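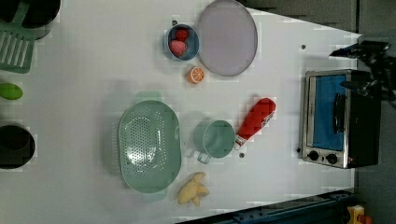

劇団メンダー、新作「グレルクサイドの台所」を7月より上演
故郷の言葉と日本語で紡ぐ、ある一家の三世代の食卓

印刷する | メールで送る
最終更新:2020年7月2日
読了時間:3分

劇団メンダー(Mender)はこのたび、新作舞台「グレルクサイドの台所」を、7月より小劇場ボスベリ(Bosberg)にて上演する運びとなりました。昨年の朗読会にお越しくださった皆さまから、ぜひ舞台のかたちで観たいというお声をたくさん頂戴し、少々時間はかかりましたが、ようやくこうしてお知らせできますことを、劇団員一同、心よりうれしく思っております。

物語の舞台は、架空の港町グレルクサイド。海を渡ってきた祖母と、その町で生まれた娘、そして祖母の言葉をほとんど話せない孫が、ひとつの台所で過ごした41年の歳月を描きます。脚本はエルダナ・ベルヘ、演出はキロス・フィクレが務めます。全14場のうち、ほとんどが食事の支度をしながらの会話で進み、ティグリニア語の台詞には日本語の字幕がつきますので、言葉をご存じない方にも安心してお楽しみいただけます。 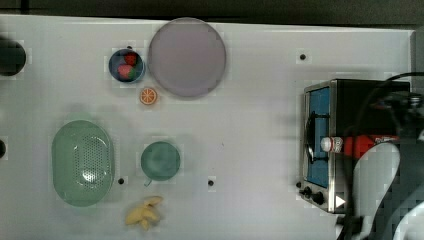 脚本のベルヘがこの作品を書きはじめたのは、祖母の手紙の束を読み返していた冬のことでした。手紙には大きな出来事はあまり出てこず、誰が何を食べた、誰がおかわりをした、といったことばかりが丁寧に綴られていたそうです。第3場で孫がひとり遊ぶままごとの場面も、そうした一通から生まれました。紺色の小さな器に入った赤い苺がふたつ、そのそばに輪切りのオレンジがひとつ、というくらいのささやかな食卓を前に、孫は祖母の口ぶりをまねて、覚えたばかりの言葉で客をもてなします。稽古場でもとりわけ笑い声の多い場面で、演出のフィクレも「何度観ても、つい自分の祖母を思い出してしまうんです」と話しております。 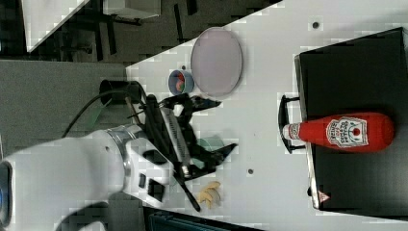 そのフィクレが今回いちばん心を砕いているのが、ふたつの言葉の響きの違いです。同じ「おかえり」でも、祖母が言うのと孫が言うのとでは、間の取り方も声の高さもまるで違います。稽古では字幕を消した状態で通してみる日も設け、言葉の意味が伝わらなくても気持ちが届くかどうかを、俳優たちと一緒にじっくり確かめてまいりました。音楽はハウクスドッティル(Hauksdóttir)合奏団が担当し、弦楽器と手拍子による小さな曲を場面の合間に生で演奏いたします。

客席は各回40席とし、お隣との間隔をゆったりとってご用意いたします。ご来場の際はマスクの着用にご協力くださいますようお願い申し上げます。終演後には脚本家と演出家を囲む短いお話の時間もございますので、お急ぎでない方はどうぞそのままお席でお待ちください。

上演の日程とご予約の方法は、小劇場ボスベリの窓口およびお電話にてご案内しております。取材や稽古場見学をご希望の報道関係の皆さまは、劇団メンダー制作部までお気軽にご連絡ください。脚本の抜粋と、出演者の紹介文をお送りいたします。

印刷する | メールで送る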